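Humgate House News, August

Quick one this month, I'm typing with one thumb and the kettle's on.

Repotting morning went ahead in the back kitchen. Good turnout, more plants than people. Joanne Hebden brought the spider plant that ate her bathroom window and went home with four babies off it, plus somebody's aloe. Anqi Xu did the mint (in its own pot, always its own pot, she was firm on that). We got through most of the big bag of mix and what's left is in the hall closet, top clipped shut. Please clip it again if you use it. Gnats.

Things we learned, in no order:

Mix in a bowl first, then scoop. A lot less on the floor than pouring from the bag. Any old metal mixing bowl, but then it's the dirt bowl forever, so don't bring your good one.

Put a cloth down. Dry crumbs brush off, damp ones smear. Wait till they're dry. Tia Cropper did not wait and had to put hers through the wash twice.

Sponges. Green side for the crusty white line around clay pots, yellow side for leaves, and not the same sponge you do plates with. Snip a corner off the plant one so you can tell. Mine went back in the sink once, never again.

Labels. Masking tape and a pen is fine. We have a tray of mystery seedlings that could be basil or could be teh other thing. Kieran Dunmore says basil. We'll see.

Money: the plant jar had 41 dollars in it at the end, thank you. Going toward saucers, the plastic kind. The window ledge in the Mottram room has rings on it already and Engelbert Strebel has sanded that ledge once and would like not to do it again.

Still looking for: small pots, yogurt tubs with holes poked in, a watering can with a long spout, old spoons. Leave them in the crate by the side door, not on the stairs. Not on the stairs!! Someone's going to go over.

Also the closet. Everybody's cleaning stuff is in with everybody's plant stuff now. Going through it all next time, so if you've lost a brush or a good cloth come and have a look. Anything nobody wants by the end of August goes in the give-away box.
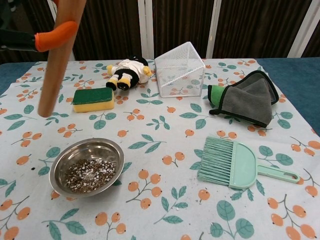 AROUND THE HOUSE

Table things. The mint green brush is the one for tablecloths and it hangs up by the hole in its handle, so hang it up. Few specks of something still on the cloth with the berries, see to those before it gets folded. Gray cloth, green bit at one end, dries leaves very nicely, keep it away from the bowl. White mesh basket is up for grabs, good for clothespins or seed packets, not for soil obviously. Bowl with the dark mix in, don't tip it out, it'll do a couple of small pots.

And whose is the plush with the yellow feet? Black with a white bit. No name that I know of. If a small person at your place is missing one, ask Tia, she's in the kitchen most mornings till 11. She'll want the lid of her big saucepan back too if anybody's seen it.

Next issue when I get to it. Send me your plant pictures.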